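Shopping and Transport on Fusstead Parade: what people told us
Student project report, group 2

Background

Our module asks each group to work with a local partner for one semester. Ours was the Eltley Neighborhood Forum, and our contact there was Nouhaila Bensaid. She wanted to know how people get to the shops on Fusstead Parade, how long they stay, and what would make them come more often. The Forum is putting in a reply to the city's plan to take out curb parking on the north side and add a bike lane. They had lots of opinions and not much data. So – a survey.

The Parade is a short strip. Grocery, two pharmacies, the Bouazza bakery, a shoe repair, phone shops, a bank branch that closes at 3 p.m. Bus stop at each end. The parking bays on the north side are metered, the ones on the south side aren't.

What we did

Wrote a one-page form with 13 questions. First draft was much longer and Nouhaila cut it, which was right, people do not want to stand on a sidewalk for ten minutes. We tested it on classmates in the Vusis building before going out.

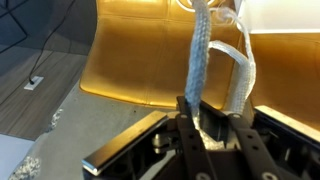 Braided ropes in front of the gold padded panel, Vusis building

The test run changed three things. "How did you travel today" needed a box for people who used more than one way (bus then walk). "How often do you shop here" needed a "first time" box. And nobody understood the question about "linked trips" so it went.

Then we went out in September, mornings and late afternoons. We stood outside the bakery and at the east bus stop. We also left forms inside the shops that agreed to have them by the register. Total 163 usable forms. Forms with less than half the questions filled in were left out.

Separately we talked to 9 shop owners or managers, using a shorter list of questions. Mostly how they get deliveries, where they park themselves, and how they think customers arrive.

Results – shoppers

Walking was the most common way to get to the Parade. Bus second, car third, bike a long way behind. The car group was smaller than any of us guessed. People who came by car tended to visit one shop and leave, people who walked or took the bus visited more than one. Drivers did say they spent more per visit, but walkers came far more often, several times a week in a lot of cases. We did not ask for exact amounts, only ranges, so we can't add it up properly.

Top complaints in the comments box: the crossing near the bank takes too long to change, no bench at the west stop, delivery vans on the sidewalk. A few people asked for bike racks. Quite a few wrote about the price of parking even though they had ticked "walk" on the first page. Maybe they drive on other days. We should of asked.

Results – shops

Owners thought more of their customers drove than our forms show. This was true for nearly all of them. The bakery was the exception, they guessed walkers and they were right. Deliveries are the real worry. The shoe repair gets a box a week and doesn't care. The grocery gets a truck before 8 a.m. and again around noon, and there is no rear access on that side. If the north bays go, the truck has nowhere legal to stop. A loading bay with set hours came up in most of the talks without us asking.

Two owners said they were against the bike lane whatever the numbers said. Fine – wrote that down too.

Working up the data

Typed all the forms into one spreadsheet, in pairs, one reading out and one typing. Slow but we caught mistakes. Comments were sorted into themes by hand. Charts are in Appendix B, the form is Appendix A.
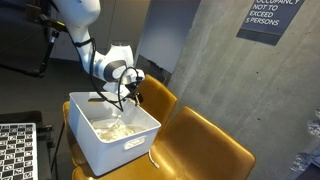

White arm and storage bin, Vusis building

Problems

Our street sample leans older, probably the time of day. Hardly any teenagers, and the school bus stops right there, so that is a gap. No weekends at all, we ran out of time. Forms left in shops came back mostly from regulars. One shop lost theirs. And the bus stop is obviously going to give you bus riders – next time spread the spots out along the whole street.

Also we only had the form in English. Nouhaila flagged this early and we meant to get it translated and didn't manage it before the first morning out.

What we suggest to the Forum

Ask for a timed loading bay on the north side, in any version of the plan.
Ask for the crossing signal by the bank to be looked at. It came up more than parking did.
Bench at the west stop.
Repeat the survey on a weekend, with a translated form, before quoting our percentages to the city.
Share the shopper results with the owners. Several asked to see them and we said yes, so somebody has to.

Next steps

Presentation to the Forum is at 6:30 p.m. in the library meeting room, slides are still to be finished. The spreadsheet goes to Nouhaila after that with names and emails removed. Appendixes follow.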